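무라 포장실 정리 기록

술레마 케사다 정리, 교정은 그라시엘라 케사다

무라는 말린 허브와 향신료, 차를 소분해서 파는 작은 가게다. 가게 뒤쪽에 포장실이 하나 있고, 손님에게 보일 일이 없다 보니 오랫동안 제대로 소개한 적이 없었다. 지난 10월에 선반을 새로 짜 넣으면서 물건을 전부 꺼냈다가 다시 넣었고, 그 김에 포장에 쓰는 도구와 재료를 한 번 적어 두기로 했다. 사진이 필요한 부분은 사진을 넣고, 나머지는 글로만 적었다. 거래처에서 자주 묻는 내용도 같이 넣었으니 주문 전에 읽어 보면 도움이 될 것이다.

항목의 순서는 작업 순서와 대체로 같다. 중간에 빠진 공정이 있는데, 건조와 선별은 다른 건물에서 하므로 이 페이지에서는 다루지 않는다.

작업대

포장실의 작업대는 두 개다. 벽 쪽 작업대에서는 무게를 달고 봉투에 담는다. 문 쪽 작업대에서는 밀봉한 것을 상자에 넣고 송장을 붙인다. 예전에는 작업대 하나로 다 했는데, 송장 종이에 가루가 묻는 일이 잦아 나누었다.

작업대 높이는 그라시엘라의 키에 맞췄다. 나는 조금 낮게 느껴져서 오래 서 있을 때는 발판을 치우고 의자를 쓴다. 상판은 하루에 두 번, 시작할 때와 끝날 때 닦는다. 품목을 바꿀 때도 닦는다. 쿠민과 캐모마일을 이어서 담는 날에는 특히 신경을 쓴다. 쿠민 냄새는 행주에도 남으므로 행주까지 바꾼다.

저울

저울은 사르포르트에서 산 것을 쓴다. 소량용과 대량용이 따로 있다. 소량용은 사프란과 월계수 가루처럼 조금씩 파는 품목에만 쓰고, 나머지는 전부 대량용으로 단다.

영점은 봉투를 올린 상태에서 맞춘다. 봉투 종류가 바뀌면 영점도 다시 맞춰야 하는데, 바쁠 때 이걸 잊으면 한 줄을 전부 다시 달아야 한다. 그래서 저울 옆에 메모를 붙여 두었다. 메모는 그라시엘라의 글씨다.

비닐과 받침

비닐은 여러 가지를 쓰다가 지금은 종류를 줄였다. 매장에서 바로 들고 가는 손님용은 얇은 것, 택배로 나가는 것은 두꺼운 것이다. 두꺼운 비닐은 우미네에서 받고, 얇은 비닐은 동네 포장재 가게에서 그때그때 산다. 한 번 쓴 비닐도 찢어지지 않았으면 버리지 않고 펴서 완충재로 다시 쓴다. 식품에 직접 닿는 용도로는 다시 쓰지 않는다. 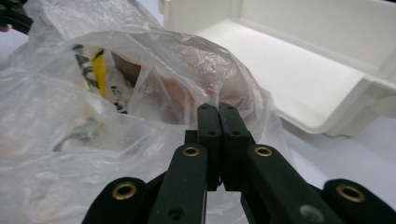 얇은 비닐의 문제는 정전기다. 겨울에 난방을 틀면 입구가 서로 달라붙어서 잘 벌어지지 않는다. 손끝에 물을 묻히는 방법은 허브에 습기가 들어가므로 쓰지 않는다. 입구를 엄지와 검지로 비벼서 벌리고, 그래도 안 되면 그 장은 완충재 쪽으로 넘긴다. 가습기를 하나 들여 봤지만 포장실 전체가 눅눅해져서 일주일 만에 치웠다.

받침은 담는 도중에 흘린 것을 모으는 용도로 쓴다. 흘린 것은 봉투에 다시 넣지 않고 모아 두었다가 우리가 마신다. 덕분에 집에는 늘 이름을 붙이기 어려운 차가 있다. 레몬버베나와 박하가 섞인 날이 제일 낫고, 오레가노가 들어간 날은 수프에 넣는다.

종이봉투

차 종류는 종이봉투에 한 번 더 넣는다. 빛을 막기 위해서다. 봉투는 누녜스에서 주문하는데, 최소 주문량이 있어서 한 번 받으면 선반 아래 칸이 가득 찬다. 색은 갈색 한 가지만 쓴다. 전에는 품목마다 색을 달리했으나 한 색이 먼저 떨어지면 나머지가 남아서 그만두었다.

종이봉투는 윗부분을 두 번 접는다. 접은 선이 비뚤면 라벨도 비뚤게 붙으므로 자를 대고 접는다. 익숙해지면 자 없이도 되지만, 처음 도와주러 오는 사람에게는 자를 준다.

라벨

라벨에는 품명, 무게, 포장한 날짜, 원산지를 적는다. 품명과 원산지는 인쇄하고 무게와 날짜는 손으로 쓴다. 손으로 쓰는 부분은 유성펜이어야 한다. 수성펜으로 썼던 시기의 라벨은 손님이 집에서 몇 번 만지면 날짜가 지워졌고, 언제 산 것인지 묻는 전화를 여러 번 받았다.

라벨 크기는 작은 것과 큰 것이 있다. 작은 라벨은 유리병의 뚜껑에도 맞는다. 매장에 병을 가져오는 손님에게는 라벨만 따로 한 장 더 드린다.

현재 인쇄 라벨이 있는 품목은 24가지다. 나머지는 계절에만 나오는 것이어서 전부 손으로 쓴다. 손글씨 라벨이 붙어 있어도 내용물의 관리 방법은 같다.

밀봉

밀봉기는 발로 밟는 방식이다. 두 손으로 봉투를 펴서 잡을 수 있어 손으로 누르는 것보다 주름이 덜 생긴다. 온도는 비닐 두께에 따라 바꾼다. 얇은 비닐을 두꺼운 비닐 온도로 누르면 구멍이 나고, 반대로 하면 붙은 것처럼 보여도 당기면 열린다.

첫 장은 빈 봉투로 시험한다. 양쪽을 잡고 당겨서 벌어지지 않으면 작업을 시작한다. 밀봉선 근처에 가루가 끼면 그 부분이 붙지 않는다. 파프리카와 강황은 가루가 곱고 잘 날리기 때문에 담은 뒤 입구 안쪽을 마른 붓으로 한 번 쓸어 준다. 붓은 품목별로 따로 둔다. 강황 붓은 색이 들어서 섞일 일이 없다.

보관 선반

새로 짠 선반은 18칸이다. 위쪽에는 가벼운 것, 아래쪽에는 무거운 것과 종이봉투 묶음을 둔다. 눈높이 칸에는 그 주에 나갈 물건만 둔다. 다 차면 더 담지 않고 일을 멈춘다. 전에는 담을 수 있는 만큼 담아 두었는데, 그렇게 하면 먼저 담은 것이 뒤로 밀려서 날짜가 뒤섞였다.

선반 안쪽 벽은 비워 둔다. 벽에 바짝 붙이면 겨울에 찬 기운이 그대로 전해진다. 손가락 두 마디 정도 띄우면 괜찮았다. 향이 강한 품목은 한쪽으로 몰았다. 정향, 쿠민, 팔각이 오른쪽 끝이고, 캐모마일과 보리수꽃이 왼쪽 끝이다. 그 사이에는 향이 잘 옮지 않는 씨앗류와 소금을 둔다.

상자 포장

택배 상자는 세 가지 크기다. 작은 상자에는 봉투를 세워서 넣고, 중간 상자부터는 눕혀서 넣는다. 눕힐 때는 무거운 것이 아래로 간다. 소금은 무조건 맨 밑이다. 꽃차는 맨 위에 놓고 그 위에 완충재를 한 겹 덮는다.

완충재는 위에서 적은 비닐과 신문지를 쓴다. 신문지는 잉크가 묻을 수 있어서 비닐에 든 것에만 대고, 종이봉투에는 비닐만 댄다. 상자를 닫기 전에 가볍게 흔들어 본다. 소리가 나면 다시 연다.

테이프는 종이테이프다. 가운데에 한 줄, 양쪽 끝에 한 줄씩 붙인다. 비가 오는 주에는 가운데를 두 줄로 붙인다. 종이테이프는 습기에 약하다는 의견도 있었지만, 지금까지 테이프 때문에 상자가 열렸다는 연락은 받지 않았다.

상자 안에는 품목표를 한 장 넣는다. 선물로 보내는 경우에는 주문할 때 적어 주면 금액이 없는 품목표를 넣는다. 카드도 대신 써 드린다. 길면 줄일 수 있으니 두세 문장 정도가 좋다.

버리는 것과 모으는 것

찢어진 비닐은 한데 모아 묶어서 내놓는다. 라벨이 붙은 비닐은 라벨 부분을 잘라 낸다. 라벨 뒷면의 미끄러운 종이는 재활용이 안 되어 일반 쓰레기로 나간다. 양이 꽤 되어 다른 방법을 찾고 있다. 아는 곳이 있으면 알려 주기 바란다.

종이 상자는 펴서 세워 둔다. 거래처에서 들어온 상자 가운데 깨끗한 것은 다시 쓴다. 그래서 무라의 택배가 다른 회사 상자에 담겨 갈 수 있다. 겉면에 무라 스티커가 붙어 있으면 우리가 보낸 것이 맞다.

유리병은 매장으로 가져오면 받는다. 뚜껑이 있는 것만 받고, 피클이나 마늘을 담았던 병은 받지 않는다. 씻어도 뚜껑에 냄새가 남는다.

자주 받는 질문

봉투를 열고 나서 얼마나 두어도 되는지 묻는 분이 많다. 잎은 반년, 씨앗은 한 해 정도를 권한다. 가루는 그보다 빨리 향이 빠진다. 조금씩 자주 사는 편이 낫다.

냉장 보관은 권하지 않는다. 꺼낼 때마다 봉투 안쪽에 물기가 생긴다. 찬장에 두되 가스레인지 바로 위 칸은 피한다.

소분 무게는 바꿀 수 있다. 주문서의 메모 칸에 적으면 된다. 아주 적은 양으로 여러 개를 나누는 경우에는 봉투값이 더해진다. 답례품으로 33개 이상 주문할 때는 봉투값을 받지 않는다. 대신 준비하는 데 시간이 걸리므로 2주 전에는 연락을 주어야 한다.

포장실을 직접 볼 수 있는지 묻는 경우도 있다. 좁아서 여러 사람이 들어가기는 어렵고, 오전에는 밀봉기를 쓰고 있어 문을 닫아 둔다. 오후에 매장에서 말하면 한두 분씩 안내한다. 머리를 묶고, 향수는 뿌리지 않고 오면 좋겠다.

앞으로 고칠 것

문 쪽 작업대 위의 조명이 어둡다. 송장 글씨를 읽을 때마다 고개를 숙이게 되어서 등을 하나 더 달 예정이다. 저울 옆의 콘센트도 위치를 옮겨야 한다. 전선이 봉투 꺼내는 쪽으로 지나가서 자꾸 걸린다.

선반 칸마다 이름표를 붙이는 일은 절반쯤 했다. 그라시엘라는 이름표 없이도 찾고 나는 이름표가 있어도 가끔 못 찾는다. 계절 품목은 자리가 바뀌므로 떼었다 붙일 수 있는 것으로 하려고 한다.

두꺼운 비닐은 조금 더 긴 규격으로 바꿔 볼 생각이다. 월계수 잎과 계피처럼 긴 것을 담으면 밀봉할 여유가 모자란다. 우미네에 견본을 부탁해 두었고, 견본이 오면 계피부터 담아 보겠다.

마지막 수정 2023/12/21

문의는 매장으로 전화하거나 주문서의 메모 칸에 남기면 된다. 메모는 저녁에 한꺼번에 읽는다.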